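Getting Along With a Small Workshop
Tips and Tidying

My workshop is the back end of a one-car garage, and for years I fought it every time I wanted to build so much as a birdhouse. I moved the bench twice and bought a very handsome Kurnwood cabinet that turned out to be too deep to stand anywhere sensible (it holds the Christmas lights now, and does it beautifully!). What finally helped was slowing down and looking after the little things I pick up every day, and handles were top of the list.

Start with your wooden ones. If a hammer or chisel handle has gone gray and rough, rub it down with fine sandpaper, finish with 600 grit if you like it silky, and then wipe on boiled linseed oil with an old T-shirt. Give it 2 thin coats with a night in between -- thick coats stay tacky for ages, ask me how I know. Spread the oily rag flat outdoors to dry before you throw it away, please, as a wadded one can heat up and catch fire all by itself.

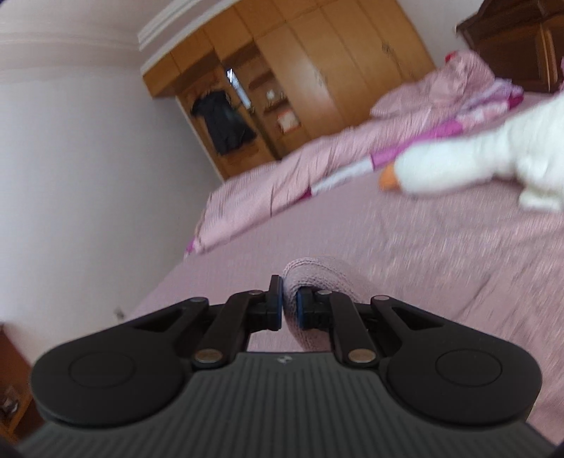 Plastic handles and housings want different treatment, and I'm afraid I was rough on mine for a long time. Warm water with a drop of dish soap on a wrung-out cloth will do for most, batteries out and plugs pulled first. The smooth parts take no time at all. Fine ribs like the ones on that dark gray plastic are where the grime likes to settle, so go along them with a soft old toothbrush, always in the direction of the grooves, and then do the same around any raised rings. My neighbor Po-yen Chang swears by a dry paintbrush for the sawdust beforehand, and I've come around to it.

Metal tools just want to be kept dry. I wipe my saws with a little paste wax in August, when the garage gets so muggy the floor sweats, and I keep the good chisels in a lidded box with a scoop of silica gel, which I dry out in a low oven whenever I remember.

Next time I'll get to drawer liners, and what I did with that leftover cork.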